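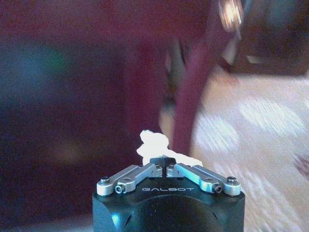

Crumpled white tissue, the sort I mean

Tissues all over the house, where do they go?

Posted by Barbara Witkowska, 1 Feb 2019
3 replies | 5 shares

We've all had colds since the new year and I'm finding scrunched-up tissues everywhere: down the sofa, on the bedside tables, behind the radiator (how??). I've been putting them in with the paper recycling for years, but my sister says that's wrong and they should go in the ordinary bin. Is she right? And has anyone got a trick for getting the bits off dark clothes? One went through the wash on Tuesday and my black trousers look like they've been snowed on.

Hermine Steiner
Your sister's right, I'm afraid! The fibres are too short to be much use for making new paper, and used ones are full of germs anyway. Ordinary bin for us in Plindmont, though it's worth checking with your own council because some let you put them in with the food waste. Please don't flush them, they don't break up like loo roll does and we had a very expensive drain last winter.
For the trousers, let them dry completely first and give them a really good shake outside. Then 10 minutes in the tumble dryer on cool, clean the fluff filter, and go over what's left with a sticky roller. Don't rub at it while it's damp, you'll only work it in. I keep a little lidded bin next to the sofa now and it has helped a lot, even with teenagers.
12 people found this helpful

Remo Koller
check pockets before washing

Ottilie Stöckli
I do the same as Hermine but with a dry washing-up sponge instead of the roller, brushing all in one direction. Works on jumpers too, if you go gently. Hope you're all feeling better soon, ours went on for weeks!
5 people found this helpful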